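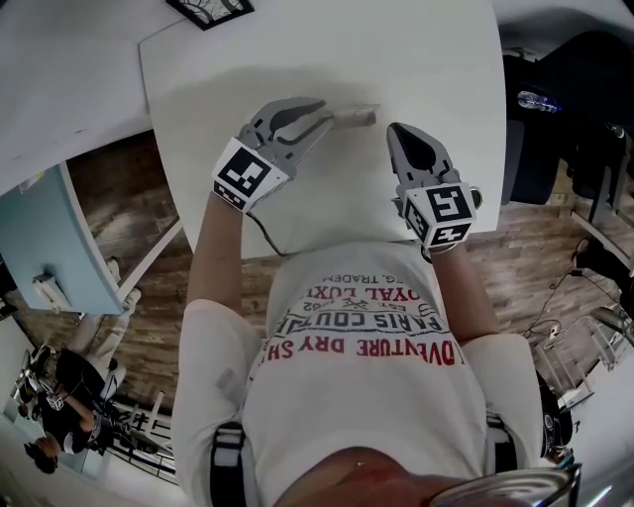
Can I play the games on my desktop PC from the laptop in the other room without buying a second copy?

You only need the one copy, as long as the laptop is signed in to the same account and the desktop stays switched on.

I've been doing this since November with a small free program called Pastix, and the setup took me one evening (most of it spent hunting for a network cable, sigh). Install the host part on the desktop first, then the viewer on the laptop. Open both and the desktop should pop up in the laptop's list. Click it, type in the 4 digit code and you're in!

If the list stays empty, check that both machines are on the same network. Mine weren't. The laptop had quietly hopped onto the guest Wi-Fi, and I restarted everything twice before I noticed.

Next, go to Settings, then Video, and drop the resolution to 1080p. You can push it back up later. I get a delay of 14 milliseconds with the desktop wired to the router, and almost 181 with both on Wi-Fi, so please, plug in the desktop if you can. Racing games were hopeless before I did that.

Controllers go into the laptop, not the desktop. Pair yours before you start the stream or Pastix won't pick it up. My friend Noemí Escobedo says hers reconnects fine halfway through a game, so maybe it's just my old one.

Sound still coming out of the desktop? Tick "Mute host" under Audio and reconnect.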